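Call for Participants: Arm Build Group, Skerkbridge Shared Workshop

Skerkbridge Shared Workshop invites applications from members and local residents to join its robot arm build group for the spring term. The group is working on the repair and upgrade of used desktop computers by robot arm. The current task is the fitting of memory modules.

Participants will design and print fixtures, write and test motion routines, and keep the build log. Experience with either 3D printing or basic programming is required. Experience with both is welcome. Applicants must be at least 18 years of age and able to attend on Monday evenings from 6:30 p.m. for the full term.

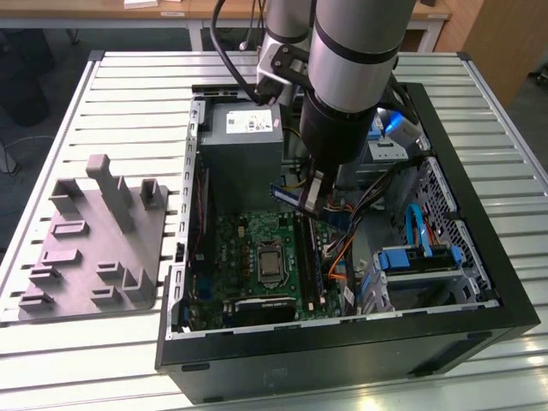 A memory module held over the motherboard slots. Photo: Milagros Inga / Skerkbridge Shared Workshop

There are 9 places. Participation is unpaid, and materials are supplied by the workshop. Each participant should expect to give about 30 hours over the term, including a safety session that must be completed before any work at the arm.

To apply, send a one-page statement of interest to Ifigeneia Triantafyllou, Program Coordinator, by the end of February. Please list any tools or software you have used. Technical questions may be directed to Aidan Doherty at the front desk.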